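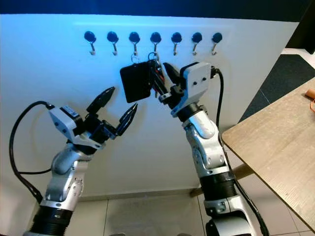

Skerkton Lake Swim opens entries for July

Apr 7, 2025

33 shares | 4 comments

I've been itching to tell everyone this for weeks, and now I finally can - entries for the Skerkton Lake Swim are open! We're back at Girkia beach this July with a brand new course, and I think it's the prettiest one we've ever laid out (I've swum it twice already, so I'm allowed to be smug).

You can pick from two distances. The long swim is 2,000 meters, out past the boathouse, across to the reeds and home again with the sun behind you. The short one is 200 meters and stays close to shore the whole way, so it's a great choice for kids or for anyone who has never raced outside a pool. Swimmers under 12 need an adult in the water with them.

Entry is $29 for either distance and gets you a swim cap, a timing band and a hot breakfast roll at the finish. Our friends at Ususico are looking after the timing again, and your result will be up on the board before you've found your towel. Schumacher Bakery is doing the rolls, and yes, there will be a veggie one this year. You asked, a lot!

Wetsuits are fine but you don't have to wear one. Tow floats are required on the long swim - please bring your own, as we only keep a few spares. Check-in is at the picnic shelter and closes 30 minutes before your start. The long swim goes first, then the short one once the last long swimmer is out of the water.

Parking at Girkia fills up fast, so come early or walk down from the school lot. Dogs are welcome on the grass but they can't be on the beach while we're racing.

You can enter on the swim club website or pick up a paper form at the pool front desk. For press questions or photo requests, leave a message at the same desk and I'll call you back - evenings are best for me.

33 shares | Leave a comment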